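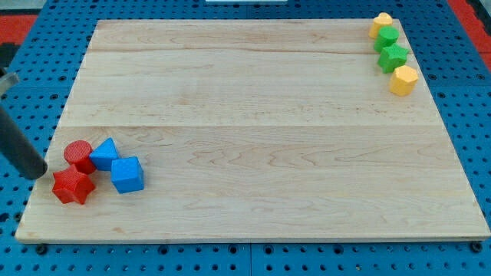 Block sorting cell at the Morska open day, red and blue group on the left of the board

Went to the Morska open day on 4th February and spent most of it at the Brereo bench. Posting the one decent picture I took. The task was moving plastic shape blocks on a wooden board. Chunhua Xue was running it and answered questions for as long as people kept asking them.

She said the gripper fingers are the third version and the earlier ones were too wide to get between blocks that sit close together. Cycle time is 6 seconds per block. They have logged 800 runs since July.

Anyone else there?
- tapwrench

I was there in the morning. 6 seconds is slow. We have a pick and place at work that is ten years old and does it in under 2.
- dunmore_k

Yours is picking the same part from the same spot, I assume. On this one the visitors were allowed to put the blocks down wherever they wanted.
- tapwrench

Fair, but it's still a board with a few blocks on it and a lot of bare wood in between. I'd like to see it do a bin of mixed parts. Zoltán Bozsik gave the talk at the Jamell booth and he said the same thing, that tabletop demos don't tell you much about a real line.
- dunmore_k

Bozsik sells bin picking systems so he would say that.

Question about the surface. Is that blue stuff a standard pegboard or did they make it? I need something with a regular hole grid for a fixture table and everything I find is either flimsy or costs 700.
- oldlathe

Didn't ask, sorry. There were fasteners at the front corners and nothing moved when people leaned on the table. The wood board lies flat on top of it.
- tapwrench

I talked to Chunhua about the star. It was the one that gave them the most trouble because the fingers are round and can land on a point or in a gap. The cylinders were easy from day one. She didn't have a number for failed grips, or didn't want to give one.
- pell_r

That's my complaint. 800 runs logged and no failure rate. Pramanik had theirs printed on a sheet at the booth.
- dunmore_k

Pramanik's sheet covered 4 parts, all of them square. I have it here if anyone wants a scan.
- pell_r

Yes please on the scan.
- oldlathe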